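Imthorpe key-press cell

The Imthorpe key-press cell is a simulated two-arm robot workstation used to practice pressing small buttons with great accuracy. Isabelle Leclerc built it at Marchand, and it's a wonderful machine for learning how setup really works! Its main target is an upright white board with gray cube buttons, each next to a label such as A5 or C6.

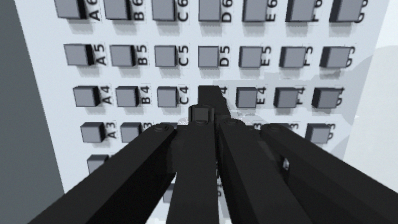
Setup begins with the fingertips. The operator closes the gripper, sends it to a known button and corrects the tool point until the tips meet the center of the cube. Leclerc's procedure calls for 17 check points, and a full pass takes 32 minutes - time very well spent, as a small tilt error grows quickly toward the corners.

The arms share one metal stand beside a white table, so moving the stand means measuring both bases again.

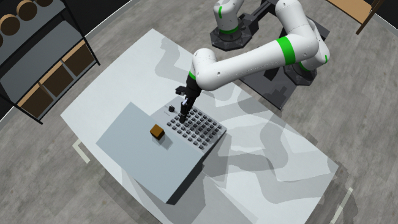

Table work has its own offsets, stored apart from those for the board. Mixing up the two files is the classic beginner's mistake, and the Priton release added a warning for it.

Upkeep is delightfully simple. After every 200 presses the cell repeats a short check on one column.

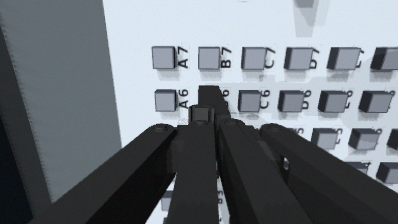

If the reading has drifted, only the wrist values are redone. The Zindport log, kept since the first build, lists 1,869 such checks.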